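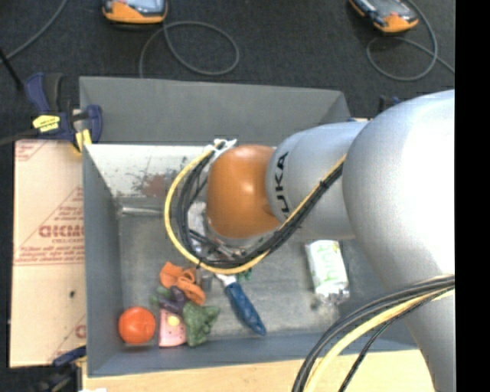
Moving from Plelldale to Clitside with a huge houseplant, help?
Posted in: Plants & Patios

mossyporch
Ok so we're moving in January (I know, I know) and I have a rubber tree that's taller than me. Clitside is 200 miles from here, mostly highway, and the movers told me flat out they don't take plants. The truck isn't heated anyway. I've had this thing since college and I'm kind of freaking out! Has anyone moved a big ficus in the cold and had it live?

dirtandcoffee
Yes, twice. Lay it down in the back of your own car with the heat on, pot toward the front, bedsheet wrapped around the leaves. It'll drop some. Mine lost a bunch and grew them all back by summer.

Inska_fan
I'd chop it. Seriously. Take the top off now, root it in water, and carry the cutting on your lap. You get a bushier plant out of the old one too.

mossyporch
Chop it?? In winter? I thought you weren't supposed to cut them when they're resting.

Inska_fan
People say that, but mine sits in a warm living room and grows all year. I cut it whenever I feel like it.

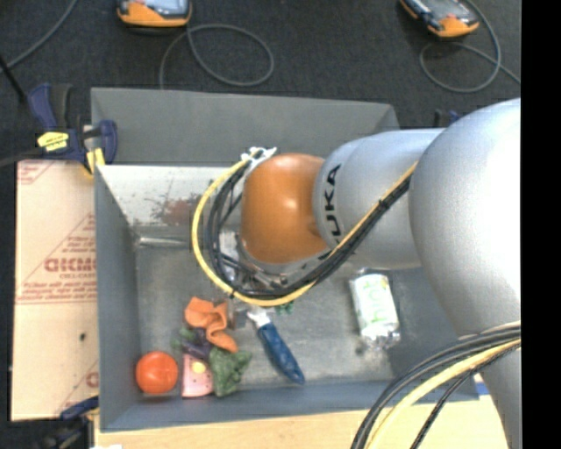

dirtandcoffee
Gonna disagree there. Cutting it and then hauling it down the highway a week later is two shocks in a row. Pick one. If it fits in the car whole, leave it whole and prune in spring once it's settled in.

lowlight_lou
Don't water it for a good while before you go! Wet soil weighs a ton and it gets everywhere. I learned this in a rental car, and they charged me a 40 dollar cleaning fee.

Inska_fan
Agree on the water. Still say chop. A whole tree lying down in a hatchback is going to snap at the first hard stop, and then you've got a chop anyway, just an ugly one.

mossyporch
Measured last night and it fits if I take the passenger seat all the way down, so my husband gets to ride with the cat in the other car lol. Leaning toward leaving it whole. Does it matter what time of day I load it?

dirtandcoffee
Load it last, around noon if you can, and run the car for a while first. The walk from the door to the car is what gets them.

lowlight_lou
There's a plant shop called Lưu near the Clitside library, by the way. They repot for you if you bring your own pot. Great people, kinda pricey.

mossyporch
Oh nice, thank you!! I'll need a bigger pot after this for sure. Truck comes Tuesday, will report back with a leaf count.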